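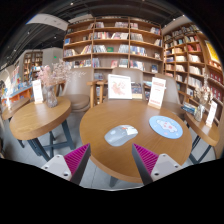
Section 4 of this guide covers choosing the chores you will hand over to the Yurt tabletop assistant, and setting them up so it has a fair chance of finishing them. Read it before you teach the first task. Most of the trouble reported to Usdale in the first month comes from chores that were picked too early, such as clearing a whole room at closing time, when the unit had not yet learned to tidy a single table. A reading cafe is a fair test of where things stand. A round wooden table with two mouse pads, a framed print and a small table card on it takes a person a few moments to put straight. For the Yurt, the print and the card are the easier half, with upright edges the fingers can close on, and the mouse pads are the harder half, flat to the wood with hardly any edge to catch.

4.1 What the unit can do today

Works well in most rooms:
Standing a table card back up and turning it to face the chair
Moving a framed print or a closed book to a marked spot
Returning a book to a shelf with a free gap

Works some of the time:
Sliding a mouse pad to the table edge and lifting it from there
Straightening a short stack of books
Moving an empty cup

Do not assign:
Glass vases, with or without flowers
Anything hot, full or sharp
Pushing a book into a tightly packed shelf
Moving chairs or stools

In our own trials with the current software, the unit finished 87 of every 100 table card tasks without help. Mouse pads were well below that, and we do not publish a figure for them yet. Plan to have a person on hand for anything in the second list.

4.2 Before you start

You will need the Yurt base, the two-finger gripper, the hand-held teaching tool and a tablet with the Cameo app. The teaching tool has the same fingers as the gripper, so anything you cannot pick up with the tool, the unit cannot pick up either. Try each object by hand first. It saves a lot of time.

CAUTION: Take vases and other breakable items off the table while you are teaching. The unit does not know that glass is different from wood.

4.3 Teaching a table

1. Put the table the way you want it to look when the chore is done.

2. In Cameo, open Chores, then New Table. Walk the tool slowly around the table until the outline on the tablet turns solid. Round tables take longer than square ones. If the outline keeps breaking, turn on the room lights and try again.

3. Name each object when the app asks. Use short names. "Card" and "print" are fine. If two objects are the same kind, name them by color or by side.

4. Save this as the Home layout.

5. Move one object out of place. Only one.

6. Press Record. With the teaching tool, pick the object up and put it back where it belongs. Move at an even speed and close the fingers all the way before you lift.

7. Press Stop. Repeat steps 5 to 7 until you have 10 good recordings of that object. Start it from a different place each time, including near the edge of the table.

8. Go on to the next object.

9. When all the objects are done, press Build. This takes 2 hours on a normal connection. The unit can stay plugged in but should not be used.

NOTE: Delete any recording in which you dropped the object or changed your mind halfway. The unit will copy the mistake along with the rest.

NOTE: Flat objects need their own method. Do not pinch at the middle of a mouse pad. Press down lightly with closed fingers, drag the pad until part of it hangs past the table edge, then open the fingers and grip the part that hangs over. Record the whole movement as one piece.

4.4 First run

1. Clear people and bags from the area around the table.

2. Roll the base up to the table and lock both wheels.

3. Move one object out of place and press Run Once.

4. Stay within reach of the red stop button on the base until the arm is parked again.

5. If the object ends up close but not quite right, open Chores, then Adjust, and drag the target on the tablet. You do not need to record again.

If the first run fails three times in a row, stop and go to 4.5.

CAUTION: Do not leave the unit running in a room that is open to customers. It stops when something touches the arm – it does not stop for a child's hand that is only near it.

4.5 If something goes wrong

The fingers close on nothing.
The object may be lower than the unit expects. Check that the base is level, then redo the outline in 4.3, step 2.

The unit picks up the wrong object.
Two names are too much alike, or two cards have the same print. Rename them and build again.

Message E11 appears.
The camera has lost the table. Wipe the lens with a dry cloth and press Resume.

The table card falls over when released.
Slow the release to its lowest setting. Light cards may need a heavier stand. The Mirkell base clip fits most of them.

4.6 Shelves

Shelf tasks use the same steps, with one change. Leave a gap wider than the book on the shelf you are teaching, and keep it open. The unit places a book well but has no feel for making room, and a leaning book on either side will often slide into the gap before it gets there. Full shelves should be left to staff for now.

Questions about this section can be sent to Anayeli Salinas at the Usdale help desk. Include the chore name and the last message shown in Cameo.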